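Plamthorpe Cloth Folding Set

Version 2, updated 7/19/23

Summary

Plamthorpe is a set of 2221 short recordings of small cloths being laid out, straightened and folded on a table. It was put together by the Talukder household textiles project for work on cloth state: is the cloth flat, is it creased, which corner is where, has a fold been made and along which line. The set covers small flat pieces only. Shirts, socks and fitted sheets are in the sister set, Lemeck, and use a different label file.

What is in the set

There are 16 cloths. Most are kitchen and table pieces: napkins, dish towels, place mats without backing, and a few offcuts hemmed to napkin size. Eight are plain and the rest have a stripe, a check or a border. Every cloth has an ID stitched into our list by color, pattern and fiber, and the list is in cloths.csv. Sizes in that file were taken after washing and ironing. Some of the cotton pieces shrank in the first wash, so the sizes printed on the store packaging should not be used.

Each recording starts with one cloth on the table. Start states are "flat", "rumpled" and "folded once". A cloth counts as flat even if one end has a few small wrinkles, as long as no part of it lies over another part. This was the rule that caused the most disagreement in version 1, and the labels have been gone over again with it in mind.
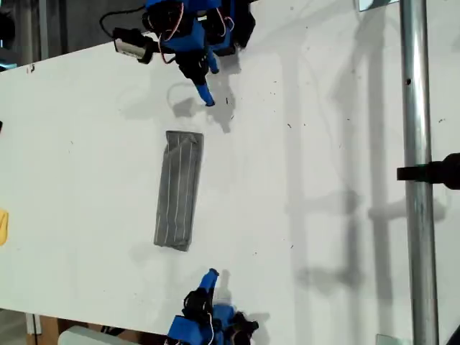 Striped cloths get one extra label, stripe_dir, which is "long" when the stripes run the length of the cloth and "cross" when they run the width. It is left blank for checks. For plain cloths the long side is taken from the hem, and where the cloth is square the field says "none".

Fold labels

half_long: one fold, long edges brought together
half_short: one fold, short edges brought together
quarter: half_short followed by half_long
third: two folds toward the middle, napkins only
open: cloth unfolded and smoothed, no fold left

A fold is marked "clean" when the edges meet within the width of the hem. Anything else is "loose". We did not use a middle grade.

Washing and ironing

All cloths were washed before the June sessions and ironed without starch. They were not ironed again between recordings, so creases from earlier folds show up more in the later files – this is worth knowing if you split the set by file number. A random split is in splits.csv.

Known problems

The two darkest napkins shed lint, and it can be mistaken for pattern on a light table. The linen towel has a hem that curls and is often labeled "rumpled" for that reason alone. Fold lines on the waffle-weave towels are hard to place and should be treated as less reliable than the others.

Changes from version 1

Removed the terry washcloth, which was too thick to compare with the rest. Renamed "messy" to "rumpled". Fixed swapped width and length for the Fellell place mats.

Files

cloths.csv
labels.csv
splits.csv
recordings/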